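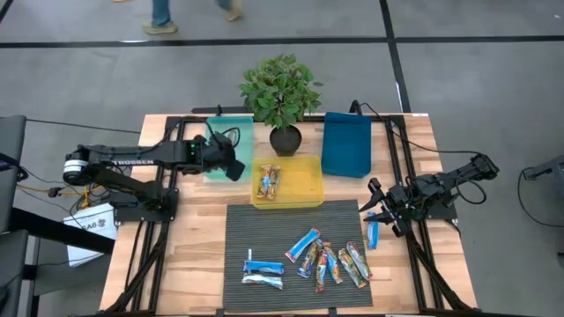 Skillmont Adult Learning – Evening Languages Department

We need a part-time Spanish conversation tutor for our Trujillo Room groups, starting in November. The room is named after the city. It has one window, which opens if you are firm with it.

You would lead two groups a week, 6:30 to 8 p.m., with up to nine adults in each. Most of them can order a meal, and several can send it back. What they want is to talk without a workbook, and your job is to let them, then fix the past tense when it gets out of hand.

We ask for fluent Spanish, some teaching experience (paid or otherwise) and patience with people who have been beginners for 40 years. A degree is welcome but won't get you a better parking space.

Pay is $72 per session, prep included – we know prep takes longer than we think it does. Copying is free up to 300 pages a term. After that the machine asks for a code, and the code changes.

To apply, send a resume and one paragraph on the worst class you ever sat through to the Evening Languages desk, Room 696. Please don't name the teacher. We may have hired them.

Recent postings
Front desk assistant, evenings
Beginning Portuguese tutor
Call for readers: Celtora short story prize
Heltora Hall piano accompanist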